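A needle, a knot and a cup of tea: an afternoon with a suturing tutor

11 October 2025

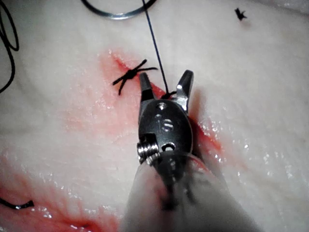 Learning to leave the thread alone

The woman who teaches the evening suturing class at Multulow asked me not to use her name, partly out of shyness and partly, I think, because she would much sooner talk about knots. She has taught stitching for 7 years, and she made us both a very large pot of tea before she would let me ask her anything at all.

"People come in thinking it's the needle they'll struggle with," she said, "and of course they do for a week or two, but the thread is the real trouble. It curls up and gets in between the jaws, and the more you fuss with it the worse it gets. I tell them to open up, breathe out and look at where the line of the cut is going."

She is very fond of a line. Before anyone ties anything she has them follow the cut with their eyes from one end to the other and back again, which sounds like a waste of a good evening until you try it. I did try it – badly – and my stitches wandered off like sheep.

"You pulled too hard," she told me, quite kindly. "The two edges only want to meet. If you drag them together they pucker, and then you've got a ridge, and you'll be cross with yourself every time you look at it."

On knots, and doing them again

The course runs from March, and she asks each student to tie 500 knots at home before the last session. One of last year's group stopped at 241 and confessed to it over the biscuits. "I said that was 241 more than they'd tied at Christmas, so we carried on!"

I wondered whether she ever grew tired of watching beginners do the same thing over and over. She thought for a good while, topped up my cup and shook her head.

"There's a moment when the hands go quiet," she said. "The shoulders come down, the chatter stops, and they put in 3 neat ones in a row without looking up at me. I could watch that all night, I really could."

She learned at Covov, on a bench by a draughty window, from a teacher who snipped out anything crooked and handed back the scissors without a word. She does it differently – she leaves the crooked ones in, and has the student put a better one beside them.

Places for the spring class go on the list at the Multulow front desk after Christmas.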